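Ticket 415 - left gripper drops out mid run
Project: Zanholm tidy-up robot (student build, robotics club)
Status: open, waiting on part
Priority: high, demo is in May

Reported 16:20
Left gripper stops answering partway through a run. Right one fine. Head keeps streaming, base still drives. Control laptop says "left hand: no reply" and then the log fills with the same line over and over. Power cycle brings it back, then it goes again. Error code is 118 every time.

Software is the Plurent build from the club share, nothing changed on the robot side since the last good session. Hands are on the Bachmann adapter board.

Tried so far:
swapped USB port on the laptop - no change
reflashed left hand - no change
new battery - no change
lowered grip force in the config - no change, put it back after

16:45
Read the log properly. Drop out comes at step 504 on one run and step 107 on the next, so not a fixed point in the script. Both times the left arm was reaching outwards. Smells like a cable not code. Somebody on the Pusmont team had the same thing last year and theirs was a connector, they put it on the forum but the thread has no photos, typical.

17:05
Head camera views from this session. Loop in the cable by the left hand is the bit I want people to look at.
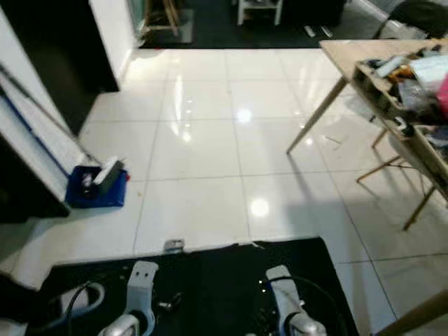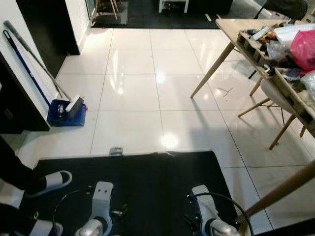

17:10
Wiggle test. Script stopped, hands powered, arms parked. Move the left cable by hand near the base of the gripper: no reply within a second or so. Let go, comes back. Did it over and over, same result. Right cable, nothing, you can pull it about all you like.

So: bad connector or broken wire close to the left hand. Not the board, not the firmware. Reflash was a waste of an evening, sorry.

17:30
Opened the plug. One pin sits lower than the others. Pushed it back with tweezers and it held for one full run, then 118 again as soon as the arm went out to the side. Pin doesnt lock, the little tab inside the housing is gone. Also the loop is too short I think, the arm pulls on the plug at full reach and that is probably what did it in the first place.

Temporary fix: cable tie on the bracket so the pull goes on the tie and not the plug. Dont overtighten, the sleeve is thin. Works for short reaches only. Side reach is switched off in the config for now, line is commented so please dont uncomment it and then open a new ticket.

17:50
Question from the chat: can we just swap left and right cables? No. Lengths are different and the left one has the extra wire for the finger sensor. Would also put the bad plug on the good hand.

Other question, can we run with one hand. Yes for driving and head tests. Not for the pick up task, the scoring wants both.

18:05
Ordered housing and pins, spare set too. Will crimp a new longer lead when they arrive. Need somebody with the small crimp tool, ours leaves teh pins crooked.

To do:
- new left lead, longer
- check right plug for the same tab while we are in there
- proper strain relief, printed if the printer is free
- rerun full script with side reach back on
- add a check at start up so 118 stops the run insted of filling the disk

If you use the robot before this is closed, keep the left arm in front of the body and write the step number in here if it drops out. Log file as well please, the whole one, last time we got ten lines of it and they were the wrong ten.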